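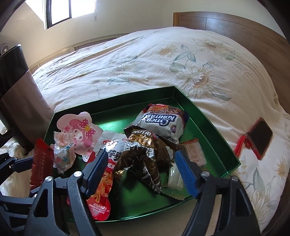
深绿色托盘里的小包装零食，放在向日葵图案的被面上。

固定起床时间：一个社区作息小组的操作记录

Odmont的作息小组把干预变量压缩到只剩一个，即起床时间。入睡时间不作规定，午睡不作规定，饮食和屏幕使用也不作规定。参加者在报名表上填写一个起床时刻，在整个周期内每天执行，休息日同样执行，允许偏差为前后一刻钟。超出偏差的日子照实登记，不补、不罚，也不从记录里剔除。

小组的方案由Tiziana Zanetti起草。她做过多年轮班排班，熟悉的是班表和交接，对“生活方式改变”这类说法兴趣不大。她在方案第一页写明，起床时间是作息链条上唯一可以由本人直接执行的环节：人可以决定几点离开床，但无法决定几点睡着。把不可执行的环节写进目标，登记出来的数据主要反映挫败感，对调整没有用处。

这个判断决定了后面几乎所有的设计。

一、登记

登记使用纸卡，卡片名为Zulen，一面印日期栏，另一面空白。日期栏每天只有三个格子：离床时刻、当日是否外出见光、晚间首次感到困倦的时刻。早期版本还有睡眠质量评分，用五级量表，试用一个周期后取消。取消的理由写在修订说明里：评分与离床时刻几乎不同步变化，却占去填写时间的大半，而且填写者倾向于在小组讨论前统一补填，数值集中在中间一档。

困倦时刻一栏保留下来，但定义作了收窄。现行定义是“第一次想放下手里的事去躺下的时刻”，与是否真的去躺下无关。Panya Ongart负责汇总，他认为收窄之后这一栏才有可比性。此前有人填上床时刻，有人填关灯时刻，还有人填第二天早上回忆的入睡时刻，三种口径混在同一列里，无法处理。

卡片由本人保管，集会时带来，汇总完当场取回。小组不保存原卡，只保存抄录后的偏差值。抄录时不写姓名，只写卡号。卡号由参加者从盒子里自行抽取，汇总人不掌握对应关系。

也有人提出改用手机登记。Zanetti没有反对，但要求先满足两个条件：登记动作发生在离床之后，登记界面上不出现其他通知。第二条在大多数设备上需要逐项设置，愿意设置的人不多，方案至今仍以纸卡为准。

二、集会

集会地点是Laryea，一处由旧织物仓库改成的活动厅，朝东一侧有连续的高窗。早间集会六点半开始，单次时长25分钟，到点结束，不延长。内容固定：进门，交卡，站立或慢走，听汇总，取卡，离开。没有自我介绍，也没有分享环节。

时长的确定经过调整。最初安排得长得多，中间有拉伸、饮茶和讨论。出席情况在前几次集会后明显下降，退出者反馈最集中的一条是赶不上之后的通勤。压缩以后，饮茶移到晚间集会，讨论改为书面，写在卡片空白面上，由汇总人择要读出。

厅内照度曾用一台手持照度计测过。阴天、人工照明全开时，站立者眼部高度的读数为400勒克斯；晴天靠窗位置远高于此，且随站位变化很大，没有记录平均值的意义。小组据此作了一条简单规定：天气允许时，慢走路线改到室外院子，沿墙绕行；雨天在靠窗一侧进行。照度计只用过那一次，之后没有再测。

有参加者询问是否需要购买光照设备。方案中提到一种名为Vullum的台灯，Laryea的管理方在前厅放了一盏，供早到的人使用。小组对它没有作过对比，汇总表里也没有相应的列。Zanetti的书面答复是：在离床时刻尚未稳定之前增加任何设备，等于同时移动两个变量，之后出现的变化将无法归因。

三、结伴

小组采用固定搭档。每人配一名搭档，搭档的起床时刻应尽量接近。每天早上离床后，双方互发一条消息，内容只限一个数字，即离床时刻。不问候，不评价，不询问没有发来的原因。

不询问原因这一条争议最大。Senan Hayes参加了连续几个周期，起初认为这条规定不近人情，后来成为它的主要支持者。“如果我漏了一天，第二天还要写一段解释，那我大概会连第二天也漏掉，”他说，“发一个数字不费什么力气。”

他的搭档曾经换过一次。原搭档改上夜班，起床时刻移到下午，两人的消息无法再起到同步作用。方案对此有专门条款：作息结构改变者不作退出处理，转入另一张表，按自己的班次重新填写起床时刻，偏差照常计算。夜班表的偏差明显大于日班表，而且集中出现在班次切换后的头几天。Ongart在汇总说明中提醒，两张表不应合并读取，也不应排名。

搭档关系在周期结束时自动解除，愿意继续的需要重新登记。这一安排来自一次不太成功的延续：几对搭档默认沿用旧关系，其中有人已经不再执行，又不便开口，消息断断续续拖到下一个周期中段。改为自动解除以后，继续与否都不需要说明。

四、汇总数据

截至7月，累计登记的参加者为178人，分布在若干周期内，同一人重复参加的只计一次。汇总表以偏差中位数为主要指标，没有使用均值。使用中位数是出于实际考虑：旅行、生病、照看孩子造成的极端值数量不多但幅度很大，均值会被它们拉走，读出来对当事人没有参考意义。

从表上看，多数人的偏差在周期前段下降，之后进入平台。下降的部分主要来自休息日。工作日的离床时刻原本就受通勤约束，可压缩的余地有限；休息日的离床时刻在入组前普遍晚于工作日，入组后向工作日靠拢。困倦时刻的变化更慢，滞后于离床时刻，并且有相当一部分人的困倦时刻没有可辨认的变化。

没有对照组。参加者自行报名，中途退出者的后续情况不明，卡片内容也依赖本人如实填写。Ongart在每份汇总的页脚都印有这几句话，字号与正文相同。他不赞成把汇总表用于招募宣传，理由是表中能够成立的结论只有一条，即留下来的人在登记期间起床时间较为规律。

Kanyarat Duangkaew是物理治疗师，受邀审读过方案。她的意见集中在适用范围：长期失眠、打鼾伴白天嗜睡、正在调整用药的人，不宜只靠固定起床时间处理，应先就诊。方案采纳了这条意见，把它放在报名表顶端，位于起床时刻一栏之前。她还建议删去慢走环节中的踮脚动作，原因是早间踝部较僵，厅内地面又有一段接缝。这条也被采纳，接缝处后来贴了胶带。

五、常见的执行问题

填写的起床时刻过早，是第一周偏差的主要来源。许多人填的是理想值，比平时早一个小时以上。现行做法是要求先登记一周的自然离床时刻，再取其中工作日的中间值作为起点，每次移动不超过一刻钟，稳定后再动。急于提前的人通常在第二周出现补觉，离床时刻反弹到起点之后。

闹钟放置位置有过讨论，没有形成规定。放在房间另一端的人与放在床头的人，偏差没有看出区别。多重闹钟则有较一致的反馈：设置三个以上的人，实际离床时刻往往对应最后一个，前面几个只缩短了可用的睡眠时间。方案建议只设一个。

晚睡之后是否仍按时起床，是集会上书面提问最多的一项。方案的答复是按时起床，当天可以午睡，午睡早做早醒，避免拖到傍晚。需要驾驶或操作机械的人除外，以睡够为先，当天照实登记偏差即可。

旅行跨时区的，到达当天起改用当地时间，卡片上划一道横线，横线前后分开计算。同一时区内的短途旅行不划线。

夏令时切换的处理尚未定稿。目前的草案是切换当周不计偏差，Lertchai Thammasiri主张照计。他的理由是切换属于所有人同时承受的扰动，剔除后反而损失一段口径最统一的数据。双方的意见都附在草案后面，留待下一次修订。

六、费用与报名

参加者支付场地分摊费和纸卡印制费，按周期收取，中途退出不退。搭档由登记人按起床时刻排列后相邻配对，参加者可以提出一次更换。晚间集会与早间集会内容不重复，只参加其中之一也可以登记，但搭档消息必须每天发送。

每次早间集会后，前厅桌上留有空白卡片，可自行取用，不必报名。取走的空白卡不编号，也不进入汇总。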